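The Night Ferry to Breltia

The ferry from Tendden left at ten past three in the morning, and I was on it with one bag and my mother's clock wrapped in a jumper. It was April and the deck was too cold to sit on. I found a bench near the engine room and slept badly.

A woman across from me was eating an orange. She asked if I had family in Breltia. I said I had a house there, left to me, number 165 on the harbour road. She said those houses flooded. I said I knew.
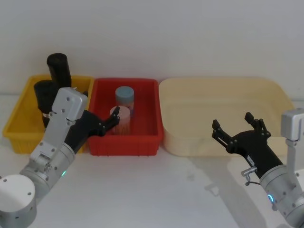

Morning

We docked in rain. The key was stiff but it turned. Inside, a line on the kitchen wall showed where the water had reached, and someone had written 1697 beside it in pencil. I could not tell if it was a year or a price.

I unwrapped the clock, put it on the shelf above the line and wound it. Then I went out to buy bread.

Last updated: April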